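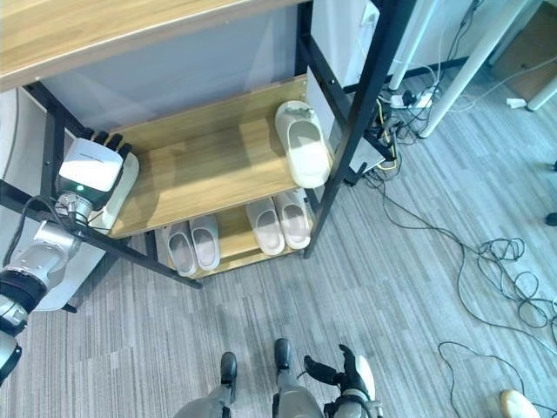 Coming Home: diary keepers wanted in Pluvby and Tromska

We are looking for 52 people who would be willing to tell us, in their own words and at their own pace, about the first hour after they come home. It sounds like a small thing, and in a way it is, but we have been talking about it over coffee for most of a year now and we still find it a lovely subject. Who puts the kettle on before taking off their coat? Who sits in the car for ten minutes with the radio going? We would love to hear about yours!

The project is called Coming Home and it is run from the Arnardóttir reading room by Þórey Bisgaard and Troels Kvaran. The finished diaries will be kept there for anyone to read, and a small book of extracts will follow if we can find the money for the printing.
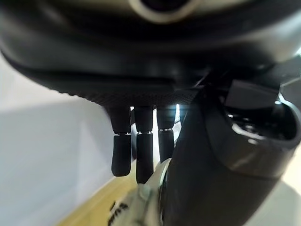 Sevside, May. Photo: Troels Kvaran

What you would be doing

You would keep a diary for 12 evenings, which don't have to be in a row. Half a page is plenty, though if you get going and fill four we will read every word. You can write by hand, type, or leave us a voice message and we will type it up for you. Spelling doesn't matter one bit. At the end there is a chat with Þórey, usually an hour or so, at your kitchen table or ours.

You need to be 19 or older and live in Pluvby, Tromska or one of the villages in between. You can live alone, with family, with roommates or with a very demanding cat. We are especially short of people who work nights and get home when everyone else is leaving, so if that's you, please do write. 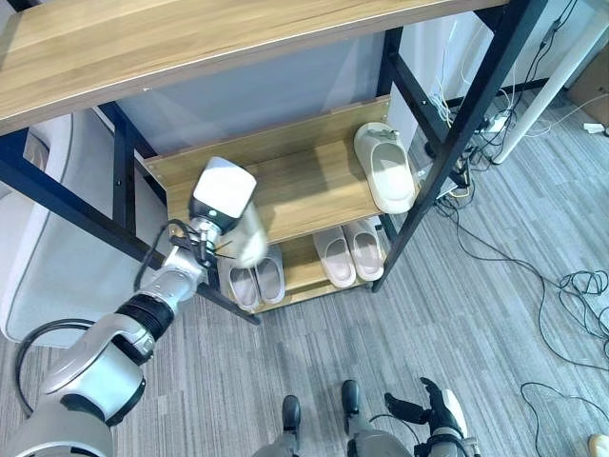 Preben Þrastardóttir told us that by the fourth evening the diary had become part of the routine, and that the hardest bit was admitting on paper how often dinner was toast eaten standing up. Please don't tidy up your evenings for us – toast is very welcome.

What you get

A notebook and pen, a $52 gift card once the diary is in, and a copy of the book if there is one. You choose whether we use your name, and you can change your mind or take your pages back any time before they go on the shelf.
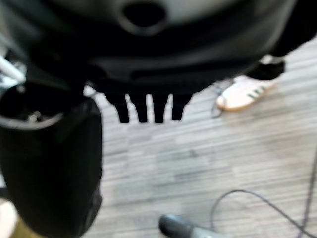
The ground floor at Sevside

How to join

Write a few lines to Yevdokiia Hordiienko at the Arnardóttir reading room, Room 251, or leave a note at the front desk before 7 p.m. Tell us where you live and what time you usually get in. Yevdokiia answers every letter herself, so give her a few days.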